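Rirau: a handful of handwritten slice and biscuit recipes, typed up

Version 2, January 1, 2019

What's in here

Rirau is 127 baking recipes copied out from handwritten cards, mostly slices and biscuits, with a few cakes that snuck in because they were on the back of something else. I started typing them up so my cousins would stop ringing me for the caramel slice, and then I got fussy about columns, and now it has a README. I bake a lot and I know a bit about spreadsheets. That's the whole of my qualifications!

The main file is recipes.csv, one row per recipe. There's also ingredients.csv (one row per ingredient line, joined on card_id) and a folder called notes with all the scribbles that wouldn't fit anywhere else. If you only want to cook something, ignore the lot and open the plain text folder, it's much friendlier.

Columns in recipes.csv

card_id: a number I made up, in the order I typed them. It means nothing.
title: exactly as written, so you'll find both "Choc Ripple Log" and "choc. ripple log (Mum's)".
kind: slice, biscuit, cake or other. Other is mainly toffee.
oven_as_written: could be a number, could be "moderate", could be "hot then not so hot".
oven_c: my best guess in Celsius. Blank where I had no idea.
tin: size of the tin if the card gives one. Inches stay as inches.
hand: whose writing I think it is, as a letter code. H is me aged nine, sorry about the spelling.

About the measurements

This is where it gets messy. An Australian tablespoon is 20 mL and nearly everyone else's is 15 mL, and some of these recipes were clearly clipped from overseas magazines and copied out without a second thought. I've left the amounts alone in ingredients.csv and put a flag in the column called spoon_doubt when I reckon the recipe came from somewhere else. It matters most for baking powder and gelatine. For cocoa I wouldn't lose sleep.

Cups I've taken as 250 mL. "A breakfast cup" I've left as "a breakfast cup". Butter turns up in ounces, grams, "a piece the size of an egg" and once as "enough", and I did not try to convert that last one.

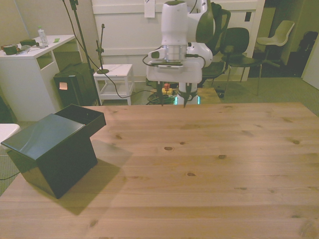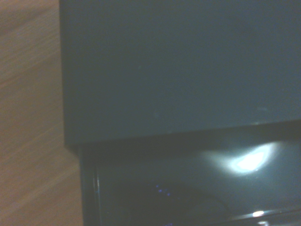
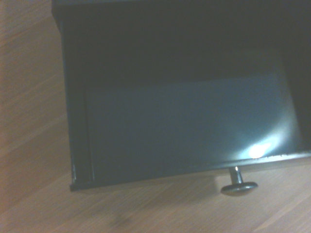

Copha gets its own line in the ingredient list even when the card just says "melted fat", but only if the recipe plainly won't set without it. I've marked those with a c in the guess column. If you're in Canada and can't get copha, refined coconut oil works fine, though the crackles go soft quicker out of the fridge.

How I did the typing

I scanned each card at 300 dpi and typed from the scan with the card next to me. I did try some text recognition software early on and it read "desiccated" as "dedicated" every single time (dedicated coconut is now a family joke), so I went back to doing it by hand. Macario Sandoval read everything against the scans and picked up 46 mistakes, nearly all of them mine and most of them fractions. He also worked out that the squiggle I'd been typing as "tbls" was a plus sign, and three lemon recipes suddenly made sense.

The scans aren't included. Some of the cards have phone numbers and bits of letters on the back and I'd rather keep those at home.

Things I know are wrong

Row order in ingredients.csv follows the card, and the cards often list the icing first. Don't assume the top line is the main ingredient.

"Pumulora squares" is spelled that way on purpose. It's what the card says, it's a date slice with orange rind, and I've got no clue where the name comes from. Same goes for "Farkix", a sort of oat biscuit with golden syrup. If either of those rings a bell please get in touch, I'd love to know.

The old version had a column for baking time in minutes. I took it out because half the cards say "till done" and I'd filled in the blanks from memory, and my oven runs hot. The times that really were written down are in the method text.

I haven't tested everything. There's a tested column with y or blank, and y means I made it at least once in December and somebody ate it. The passionfruit slice has a y but I used tinned passionfruit, so take that one with a grain of salt.

Using it

Do what you like with it. Cook from it, count things, print it for the school fete. If you put it in a cookbook, a thank you would be nice, and please keep the titles as they are.

Corrections go in the file called fixes.txt, one per line with the card_id at the front. I get to them when I get to them, usually over a cuppa after tea.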